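A winter of measles calls: the county nurse who counts them by hand

The public health nurse for Brudville has her office on the second floor of the old post building, above the tax counter. When I came to see her on 1st February, she was on the phone with a mother who could not find the yellow vaccination card of her son. The conversation took a long time. She asked me with her hand to sit down.

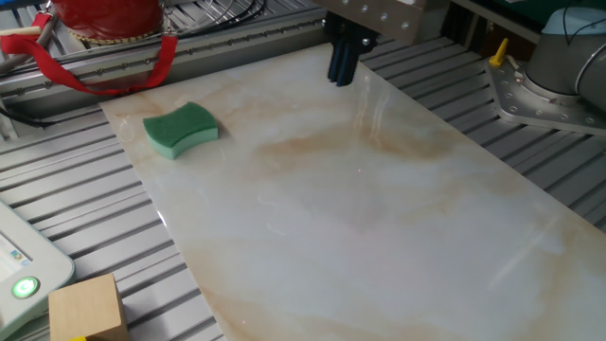
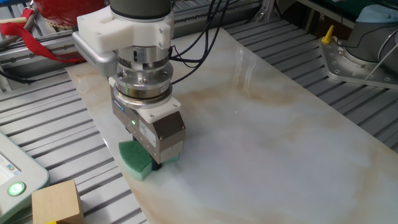

Top: a green sponge on a marble-patterned slab. Bottom: a robot arm with its gripper.

"She has looked in every drawer," the nurse said when she put down the phone. "So now we look in our drawers. If we do not find it either, he gets the shot again. It does no harm to have it again."

She asked that I do not use her name, as people in town already stop her in the supermarket with questions. She has worked for the county for many years, the first of them in school health, and she still speaks a little like to a class, slowly and with the important word at the end.

The first case came in December, in Killosora, the smaller town on the other side of the river. A child was brought to the clinic with fever and red eyes, and the rash came later. The doctor on duty had never seen measles in his own practice. He called the nurse and described it to her over the phone.

"I asked him to look inside the mouth," she said. "There are small white spots on the inner side of the cheek, before the rash or together with it. He put me on the speaker and he went to look. Then he was quiet, and I knew I will not go home early."

From that child the family tree of contacts was drawn on paper. I saw it on her wall, several sheets taped together, with initials and arrows. Two more households were added before the new year. The county put its list of contacts at 623 persons, and each of them had to be called, some of them many times. A large part came from one indoor market, where the child's family had spent a whole morning.

I asked why so many, if the sick were so few.

"The virus stays in the air up to two hours after the person left," she said. "So I must ask not only who stood next to the child. I must ask who came into the hall afterward. People find this hard to believe. They say to me, but I did not meet any child."

Most of the calls were friendly. She keeps a notebook with the answers, and she read me a few, with her finger over the names. One man wanted to know if he may still go to his choir. A woman said she was born before the vaccine existed and had the disease as a girl, and she described the dark room and the wet cloths with such detail that the nurse wrote some of it down. Some people hung up. Those she calls again in the evening, from a different room, "so I sound different to myself," as she put it.

The vaccine itself was never the problem, she said. The refrigerator was full and the county could order more within days. The difficulty was in the opening hours. The clinic in Brudville gives shots on weekday mornings, and the large employer of the area, the packing plant on the Rastier road, starts its first shift before the clinic opens. Parents who work there would lose half a day's pay to bring a child.

"We were sitting here and waiting with the full refrigerator," she said. "And we were a little bit offended, to be truthful, that they don't come. Then a mother told me what it costs her. After this I was ashamed."

Since the middle of the winter there is an evening clinic in the Sutcliffe school, in the gym, three evenings in a week. I visited it on the same day. A line of parents stood along the wall bars. Some of the children were in pajamas under their coats. Two nurses gave the shots behind a folding screen, and a third one typed the cards into the state registry, so that the next mother does not have to look in every drawer.

The registry is a subject on which the nurse can speak for long. Families who moved from another state are often not in it, and older records exist only on paper in the offices of doctors who have retired. She would like that the school, the clinic and the pediatricians use the same record, and she has written about this to the state already. "I got a nice answer," she said. She did not want to say more about the answer.

We spoke also about the parents who refuse. There are fewer of them than one thinks from the newspapers, in her view, and she does not like it when they are all put in one pot. Some had a bad experience in a hospital. Some have read something and nobody sat with them to read it together.

"I don't try to win in the first conversation," she said. "I ask what they are afraid of, and then I close my mouth. This is the part for which I needed years – to close my mouth."

No new case was reported to her office in the last two weeks. For an outbreak to be declared over, 42 days must pass without a new one, so she does not use the word "over" yet and corrected me when I used it. The evening clinic will stay open at least until the school needs its gym for the spring program.

Before I left, the phone rang again. The boy's yellow card had been found, inside a cookbook. It showed one dose. The nurse wrote him down for the evening.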